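Plorkville Shared Workshop Forum
Projects and Builds > Robotics and Automation
Thread: Handheld gripper build, request for review before second unit

zatport_bench
Posted in January, 9:40 am

Members of the robotics bench are invited to comment on the handheld gripper before a second unit is printed. The purpose of the tool is to record how a person picks up and places ordinary objects, so that the bench arm can later be trained on the same motions. The first unit has now been used for 17 sessions. The total printing time for one unit is 590 minutes at the current settings, and I would prefer to settle open questions before committing the shared printer for that long again.

The points on which I am requesting review are as follows.

1. Strap position. On the gray housing, the strap runs up through the oval recess near the center. Several users have asked for it to be moved toward the back of the grip. I have not done so, as the present position keeps the weight over the hand.

2. Marker tag. The white two-fingered unit carries its square tag on top, with the small camera lens in the body below it. In the view from the gray housing, both the tag and the lens can be seen while the white unit is held from above.
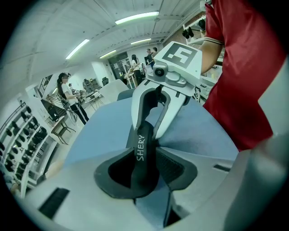
3. Finger stiffness. The fingers are printed in a flexible filament. The left and right fingers do not close evenly under load, and I would appreciate advice on whether this is a matter of print orientation or of the linkage.

4. Mass. The complete tool weighs 590 grams on my scale with the battery fitted. I regard this as too heavy for sessions longer than half an hour.

Files are in the shared folder under Clorkel, which is the working name of the build. Please do not edit them directly. Comments should be made in this thread.

stoica_fab
Posted 10:25 am

Thank you for the clear list. On point 3, I would look at the linkage first. I printed the earlier version of these fingers in both orientations and measured no useful difference between them. What I did find was play in the left pivot. The hole in the file is drawn to the nominal size of the pin and most of our printers leave it oval. Reaming it by hand and fitting a brass sleeve corrected the problem on mine.

On point 4, please check the infill. The file header shows that the housing was sliced for a much heavier part.

roxana_roman
Posted 11:10 am

I must disagree with the position taken on the strap. I used the first unit for an afternoon and my wrist was sore the following day. Keeping the weight over the hand is a reasonable aim, but the hand is then bent for the whole session. If the strap anchor were moved back by the width of the recess, the wrist could stay straight. I request that this be tested before the second unit is printed and not afterward.

I would also ask that the edge of the recess be rounded. The strap rubs against it.

Roxana Roman
Safety contact, robotics bench

zatport_bench
Posted 11:52 am

The comment on the wrist is noted. May I ask whether the battery was mounted at the front or at the rear? The rear mount was added after the first nine sessions and it changes the balance considerably.

roxana_roman
Posted 12:05 pm

At the front. I was not informed that there was a rear mount.

zatport_bench
Posted 12:20 pm

Then the instructions are at fault and I will correct them. I remain of the opinion that the anchor should stay where it is, but I will print the housing with two sets of anchor holes so that both positions can be tried on the same unit.

layer259
Posted 1:34 pm

A question on point 2. Is the tag on top large enough? On my own build the tracker dropped the tag whenever the tool was tilted toward the floor. I went up one size and replaced the glossy label with matte paper, and the dropouts became rare. The ceiling fixtures in any workshop will put a glare across a glossy tag at some angle.

stoica_fab
Posted 1:50 pm

I do not support a larger tag. It adds a plate that sticks out past the body and it will catch on shelves and table edges. The matte paper alone may be sufficient. I suggest changing one thing at a time.

layer259
Posted 2:15 pm

That is a fair objection for work in tight spaces. For open table work I would still choose the larger tag. The printable sheet I used has been placed in the Clorkel folder, in both sizes.

zatport_bench
Posted 4:30 pm

The following changes will be made for the second unit:

Housing infill reduced, with the wall thickness left as it is.
Two sets of anchor holes for the strap, and a rounded edge on the recess.
Left pivot reamed and sleeved as described by stoica_fab.
Tag kept at its present size, on matte paper.

The cost of parts must remain under 200 dollars, which is the limit for a single bench project. The present total is 259 dollars, so the camera will be taken from the first unit and not purchased again. Members who have a session planned with the first unit should complete it before the end of January.

roxana_roman
Posted 4:48 pm

I accept the two sets of holes. Please let me know when the housing is ready and I will test both positions with the battery at the rear.

stoica_fab
Posted 5:02 pm

I have a few brass sleeves left over and will leave them in the drawer under the printer. They need a light press fit. Do not use the hammer.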